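Skunder two-arm table: progress report to the Brarkitz small grants fund
Last updated 22nd February

The table is built, both arms are bolted down and both run from the one laptop. Spending stands at 837 out of the 3000 awarded. Most of that went on the black aluminium frame and on replacement grippers, after the first pair cracked at the mounting screws.

We said in the application that the arms would sort and stack ordinary kitchenware by April. Stacking is what we are working on now. The bowls are the lightweight kind sold for picnics, and a wooden board on the table gives them a slightly raised place to sit. 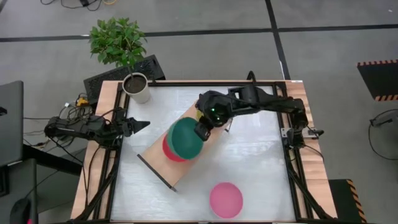 Right arm holding the green bowl over the red one. Left arm open.

The cabling is still untidy at the left arm's base. We have put off fixing it until the arm positions are final, as moving a base by a hand's width means undoing every tie.

Gripping by the rim took longer than planned. The pads supplied with the grippers were smooth and bowls turned in them, so we fitted textured ones from Ouazzani — two sets, one spare. We also slowed the closing speed. The wrist cameras went on last, and they have been the most useful purchase so far for setting the approach angle.
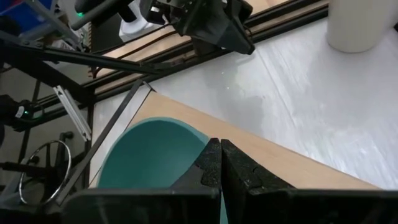
Leen Yammine asked at the members' evening whether the money would be better spent on softer fingers than on more cameras, given that a bowl is forgiving and a glass is not. She would also like to see the stop button moved to where a person standing at either side can reach it.

Both points are fair. The stop button will be moved before the next open session. Softer fingers are being priced with Bemance and should come in under 800 for both arms, fitting included.

We have also started taking views from low down beside the work, to judge how much clearance there is when one item stands near another. Depth is hard to judge from overhead.
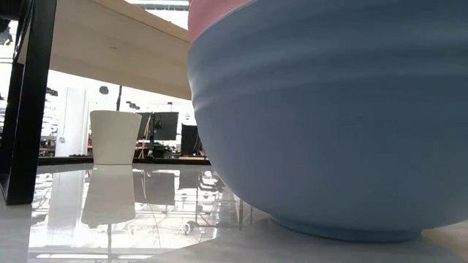 Tabletop level, blue bowl in front and white cup behind.

Remaining work: cable runs, stop button, softer fingers, then longer stacking runs without anyone stepping in. We are not asking for any change to the award or the end date.

2 comments | 0 shares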